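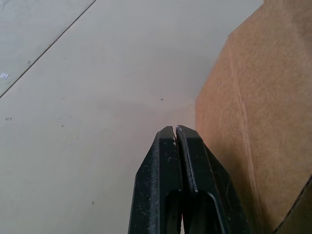 Chapter 6
Comparing Grippers Without Fooling Yourself

I'd like to start this chapter with a mistake of mine. A few years back I had two grippers on my bench in Hadden, and I wanted to know which one was better. So I bolted on the first, picked up some stuff, bolted on the second, picked up some more stuff, and wrote "second one much nicer" in my notebook. That was the whole test! I then bought four of the second one, and by February I was trying to sell three of them.

What went wrong? Pretty much everything, but mostly this: I had never decided what "better" meant. The second gripper closed faster and sounded smoother (I'm a sucker for a quiet motor), and I let that stand in for grip. When I finally went back and ran both of them properly on the Jarkside test set, the first one held on to more objects, and it did so with less fuss about where the fingers landed.

Throughout this chapter we'll work with two parallel-finger grippers, which I'll call the Soliman and the Vitisier. Both have two fingers that slide toward each other and away again. The Soliman's are narrow at the tips and the Vitisier's are broad and padded. You'd think broad would win every time, and on soft bags it mostly does. Now try a box that stands close to a wall. A broad finger needs room on the outside as well as the inside, and a narrow one can sneak in where the other just bumps the box and shoves it along.

The numbers we'll use come from my own logs: 3,476 grasp attempts in all, of which 2,175 were made with the Soliman. Yes, the split is uneven - I got impatient waiting for a spare part - and we'll spend a good chunk of Section 6.3 on what an uneven split does and doesn't spoil. Don't skip it. Your data will be lopsided too.

Before you read on, take about 30 minutes and do this on paper. Pick one object near you and write down how you would score a grasp on it. Does it count if the object slips but stays in the fingers? If it comes up tilted? If the fingers nudge it first and then get it? Write your rules down and put the sheet somewhere safe, and no changing them after you've seen results!

6.1 What the fingers have to do

Let's begin with the closed position, which most people skip. Bring the fingers together with nothing between them and look along the line where they meet. Do they touch first at the tips, or farther down?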